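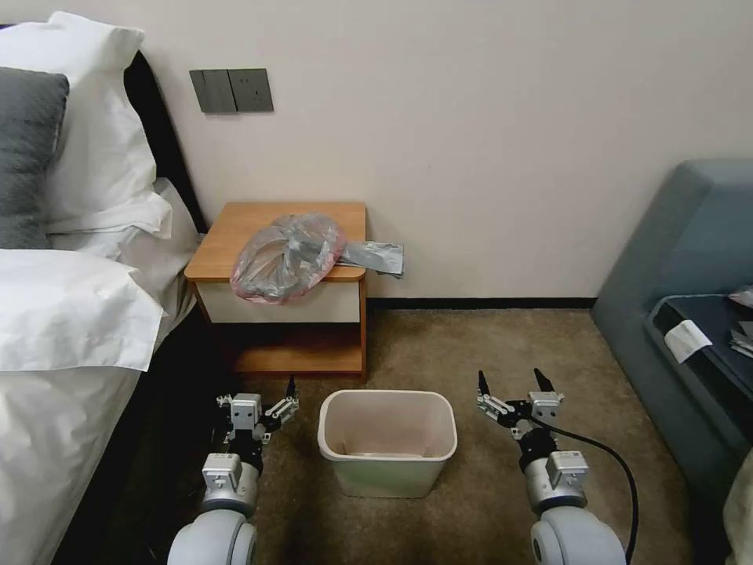 White bedding and a small wooden nightstand.

I went back to the Mandlow on Saturday to see the print show again before it closes in August. It fills two rooms on the upper floor, with 51 works on paper. Most are small enough that you have to stand close.
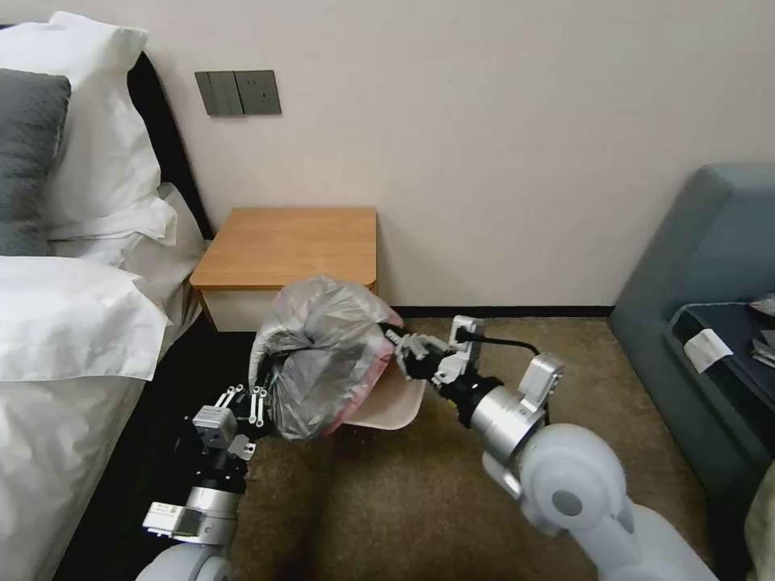 The Romain Fleury etchings get the first room. They show the harbor at Flerthorpe, mostly at low tide, and he printed them himself – some of them badly. I liked those best. The ink is thin in the corners and the sky has scratches in it.

Jianhua Ye has 13 woodcuts in the second room. They are brighter and a good deal larger, and I think they needed more wall. Two of them hang over a radiator.
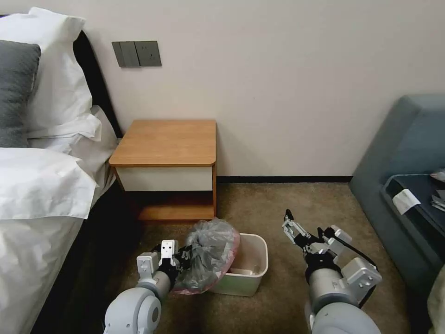

The labels give the paper and the year and little else. I bought the catalog at the desk, which has a decent essay on how Ye cuts her blocks. Entry is free after four.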